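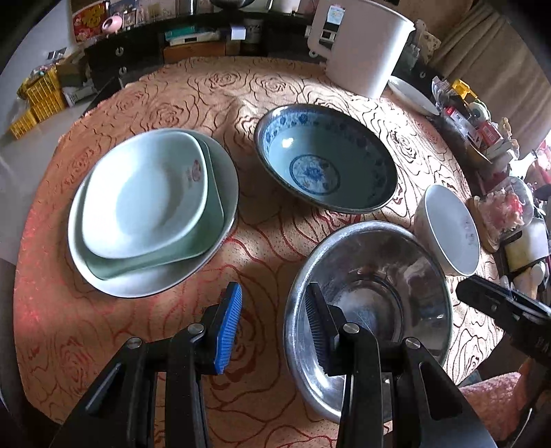 Cellwood Round Tablecloth Underlay, 147 cm

Home / Table linen / Underlays and protectors

Product code: CW-147-R
Sold as: single piece, rolled on a card tube
Availability: in stock

Overview

The Cellwood underlay is a cut-to-shape protective layer for use between a table top and a cloth. It spreads the load of heavy plates and serving dishes, reduces noise when crockery is set down and stops a light cloth from sliding on a polished surface. It is not visible in use when fitted with a cloth of the correct size.

The 147 cm version replaces the earlier two-part Kekidwood model, which had a centre seam. The current version is cut from one width of material and has no join.

Construction

Upper face: brushed cotton, unbleached
Core: needled polyester felt
Lower face: dotted rubber coating, latex free
Edge: overlocked, no hem
Weight of material: 200 g per square metre
Colour: natural only

The edge is left without a hem so that it does not show as a ridge under thin cloths. Slight fluffing of the brushed face is normal during the first few washes and does not affect the grip of the lower face.

Sizing

Measure the table top across the widest point. The underlay should reach the edge of the table or stop just short of it; it should not hang over. If the table is smaller than the underlay, the material may be trimmed with sharp fabric scissors. Trimmed edges fray very little, but a line of zigzag stitch is advised if the piece will be washed often.

Round sizes in this range:
CW-080-R — 80 cm, side tables and small bistro tables
CW-147-R — 147 cm, standard dining tables

Oval and rectangular pieces are listed separately under Imhof Cut Lengths. These use the same core but have a plain woven upper face. The two types should not be overlapped on one table, as the difference in thickness can be felt through the cloth.

Heat

The underlay is a cushioning layer and gives limited protection from warm plates. It is not a heat mat. Pans and oven dishes must stand on a trivet. On French-polished or waxed tables a trivet should also be used under serving dishes, as trapped warmth and moisture can mark the finish.

Fitting

Wipe the table and let it dry fully. Lay the underlay with the dotted face down and smooth it from the centre outwards. Leave a new piece flat overnight before fitting the cloth if it has kept a curl from the tube. Do not iron it in place.

On freshly varnished or painted tables, wait until the finish has cured. The rubber coating may bond to a soft finish. Test on a hidden area if in doubt.

Care

Machine wash at 30 degrees, gentle cycle
Do not bleach
Do not tumble dry
Do not iron the dotted face
Dry flat or over a wide rail

Store rolled, dotted face outwards. Folding leaves permanent creases in the core.

Change notes

March 2018 — coating changed from solid to dotted to let the table surface breathe. Pieces with the solid coating carry a grey label and may still be supplied against orders for CW-080-R until stock is used up.

Returns

Uncut pieces may be returned in the original tube. Trimmed pieces cannot be accepted. Trade enquiries and requests for material swatches should be addressed to Freya Bainbridge, Clekness Table Linen, quoting the product code.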